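Midon Wharf dispute

The Midon Wharf dispute was a planning and property case over the rebuilding of a freight wharf at Midon, on the north side of Merden Sound. It ran through two hearings and ended with a consent order. The case is mostly remembered for what the court said on moorings, and for the order barring people from the old slipway.

Background

The wharf was put up for coal boats. Timber piles, a stone apron, one crane. By the time the coal trade stopped it was used by crab boats and a ferry that ran in summer only. The harbor district owned the wharf itself but not the seabed under the outer end, which had been leased to the Tóth family and never properly surveyed. Nearly everything that followed came back to that lease.

Clustavell Wharf Holdings bought out the lease and applied to rebuild. The plan had a longer pier, a fuel dock, a paved yard and berths for up to 40 boats. Existing moorings in the inner basin would be removed. Mooring holders were told by letter, and some of the letters went to old addresses.

Objections

Three main ones. Loss of the moorings, loss of the public slipway, and silt. The silt argument was the technical one: the inner basin is shallow, and dredging for the fuel dock would have stirred up mud next to the oyster beds at the mouth of Merden Creek. Growers wanted dredging kept to the winter months. Clustavell offered a silt curtain instead. The growers said a curtain would not hold in the ebb.

The slipway objection got more attention. It was the only place on that side of the Sound where a trailer boat could be launched without paying. The company said it would build a new ramp on the east side, free for local residents. No date was given for it in the first application, a point the hearing officer brought up several times.

First hearing

Consent was refused. The hearing officer accepted the need for a new wharf but found that the mooring holders had not been given proper notice, and that the replacement ramp was "a promise and not a plan." The dredging evidence was called incomplete by both sides' experts. Clustavell appealed.

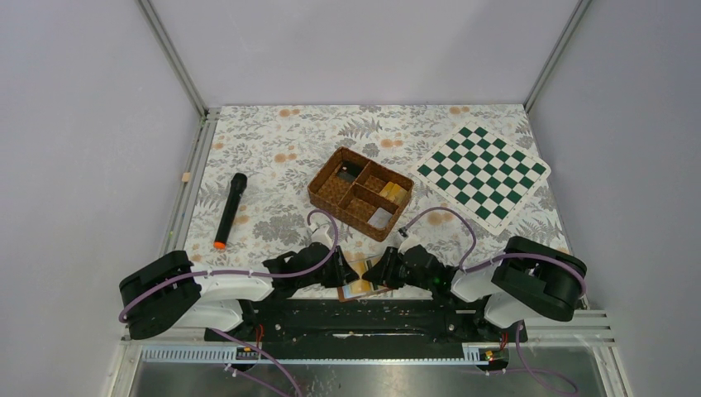 Rocío Zapata
Contributing editor, Ports and Waterways

Second hearing and consent

On appeal the company came back with a shorter pier and a fixed timetable for the ramp. The fuel dock was moved to deeper water, so less dredging. Notice was served again, this time by hand. Consent was granted with conditions, the main ones being no dredging between April and the end of November, the ramp to be open before any piles were pulled, and mooring holders to get first refusal on the new berths at a fixed rent.

The rent condition was later challenged separatly. It stood.

Occupation and injunction

Work on the ramp was late. Contractors fenced the old slipway anyway, and a group of boat owners moved onto it with trailers and dinghies. They stayed through the winter. The company asked for an interim injunction, which was granted in part. People were barred from the fenced yard and from coming within 200 feet of the piling barge, but the judge would not clear the slipway itself while the new ramp was unfinished, as the consent conditions plainly required the one before the other.

Both sides claimed the ruling as a win. The barge left for another job and piling stopped.

Settlement

The parties settled before the full trial. Under the consent order the occupiers left, the company dropped its claim for costs and delay, and the ramp was handed over to the harbor district. Piling started again the following week. The pier opened in sections, outer end last.

The Tóth lease was surveyed at last as part of the settlement. The boundary was found to run 2 feet inside the line used in the first application. No change to the pier was needed.

Effect on later cases

The moorings ruling is the part usually cited. It holds that a swing mooring, though only a permit and not an interest in land, gives its holder enough of a stake to be served notice directly. A sign on the wharf is not enough. Harbor districts changed thier standard forms afterward. The partial injunction is cited less, mainly on the question of whether a developer in breach of its own conditions can ask the court to remove people from the site.

See also

Merden Creek oyster beds
Mooring permits
Public boat ramps
Riparian rights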